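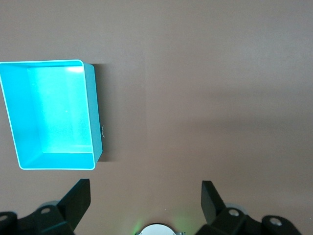

18/10/2018

Stayed up way too late with Prokelow again, so forgive the spelling. I finally got past the flooded library! I'd been stuck on that level since June, and the trick was to let the little lantern guy go first and then just run like crazy behind him. Kiyoshi told me that months ago and I didn't listen (I never do, he plays everything on easy and I'm a snob about it).

Anyway, I'm at 101 hours now, which I'm not telling Mom. Still missing 12 of the Gukis. They're the fat singing frogs you collect, and you get the gold boots if you find them all. Eugénie has the boots. Eugénie has had the boots for weeks and she wears them every single time we do co-op, stomping around next to me in my starter sandals.

Called Pacheco at lunch to ask about trading in my old handheld and the guy offered me 30 bucks. Thirty! With the charger and over 500 songs I put on it myself, not that they care about the songs. I said I'd think about it. I want the money for Trullero, the kart one, and Kiyoshi says the split screen is really smooth, but he also said that about the last one and it chugged on every corner.

Work was slow. Ate leftover chili at my desk and read a frog guide on my phone - there are two behind the waterfall in the mill town, and I must have walked past that waterfall a million times. Going back tonight after laundry. Eugénie says she'll be on at nine and she's bringing the boots, of course.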